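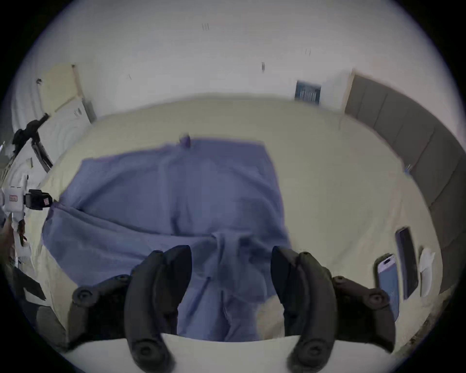 Is it true you're looking for people to sit up half the night reading about stolen necklaces? That was the first message I got when I mentioned this opening on our page, and the answer is yes, more or less, with pay. So let me do this properly.

I run Fletby, a small news and alert service about jewelry and watch theft. I write for independent store owners, pawn counters, repair benches and the occasional collector who has had a bad year. When a display case gets smashed two counties over, my readers want to know before they open up in the morning. They want to know what was taken, how the thieves came in, what they said at the counter, and whether there's anything to watch for when someone walks in with a ring and no paperwork.

I've been doing nearly all of the writing myself since February, and it has gotten to be too much for one person (my inbox would make you cry). I need a part-time incident writer, and I'd love to find one before the fall.

What you'd be doing

Mostly you'd be turning police bulletins, court filings and local reports into short, plain write-ups. I mean really plain! A store owner reads these standing up with a coffee in one hand. You'd also call police departments to check details, which means a lot of hold music and a lot of being polite to people who are busier than you are. When stolen pieces are recovered, you'd go back and update the old entry. I care about that more than almost anything else, and it's the part that slips when I'm tired.

We keep our records in Kevel, which is a database a friend's firm built for us. It's a little stubborn about dates but you'll get used to it. There are 768 open entries in there right now and a good number of them need another look. You don't have to know it already. I'll teach you, and it takes an afternoon.

There's a second, smaller piece to the job. The Chatzigeorgiou store on the corner below our office hosts an evening for local shopkeepers every couple of months, and I give a talk on opening and closing routines. I'd like you to come along, take notes and eventually do some of the talking – but only if you want to. If public speaking makes you ill, say so and we'll work around it.

Who I'm hoping to hear from

You write clearly and you check things twice. You know the difference between arrested, charged and convicted, and you'd never mix them up in a headline. You can leave out a detail that would help a thief more than a store owner, even when it's the most exciting detail in the report. Experience on a local paper, in a dispatch office, in store security or behind a jewelry counter would all be great. A degree is fine, no degree is fine too.

One thing I'm firm on is how we treat victims. Some of the people we write about had a gun pointed at them at work. We don't name clerks, we don't joke about them, and we don't call them for a quote the same day.

The practical stuff

It's 70 hours a month, spread out however suits you, with some early mornings because that's when overnight reports come in. Pay is $4,000 for the first two months together, and then we sit down and settle on a regular rate. You can work from home. Our office is upstairs in Brinach, and there's a desk for you if you like company, plus a window that won't open and a very good bakery next door.

How to apply

Send me a few lines about yourself and one sample: pick any jewelry or watch robbery that's been in the news and write it up in 500 words or less, for a reader who owns a store. Please tell me where you got each fact. I don't need a cover letter and I don't need references until we've talked.

The deadline is 15 August 2019. Use the contact form on the Fletby site and put "incident writer" in the subject line so it doesn't land with the tips. I read every application myself and I'll write back to everyone, though it may take me a week or two if it's a busy stretch.

If you've applied here before, you're welcome to try again with a new sample.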